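5. Setting up the parcel station

In this chapter you place the robot between the scanning station and the conveyor. Please finish chapter 4 (power and network) before you start. One person can do the work, but for moving the Trutel base we recommend two.

5.1 Placing the table and the crate

1. Put the worktable in front of the robot and lock the robot base. The base weighs 148 kg – do not push it by the arms.
2. Stand the scanning column on the table with the label panel facing the robot. The ruler marks on the base plate must be on the robot's side.
3. Put the supply crate on the left side of the table. Bags may hang over the rim, but they must not cover the base plate.
4. The conveyor must run along the right side of the table. Set the belt speed to 9 in the Keken menu.
5. Open both hands with the command HANDS OPEN and keep the left one near the base plate, the right one on the side of the belt. 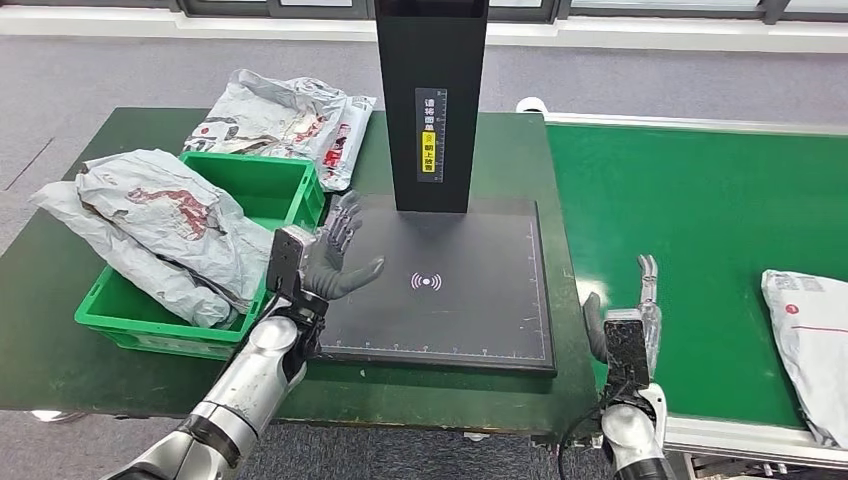
5.2 Checking the wrist cameras

1. Clean the front of both camera modules with a dry cloth.
2. In the menu, choose Cameras, then Wrist. Two pictures must appear within 33 seconds.
3. Move each wrist slowly by hand to its end position. The cable must not become tight.

Note: If one picture stays black, restart only this camera. A full restart deletes the table position and you must repeat 5.1.

CAUTION: Keep your hands away from the belt and its rails when the robot is enabled. Press the stop button before you take out a bag that is stuck.

Continue with chapter 6, First scan.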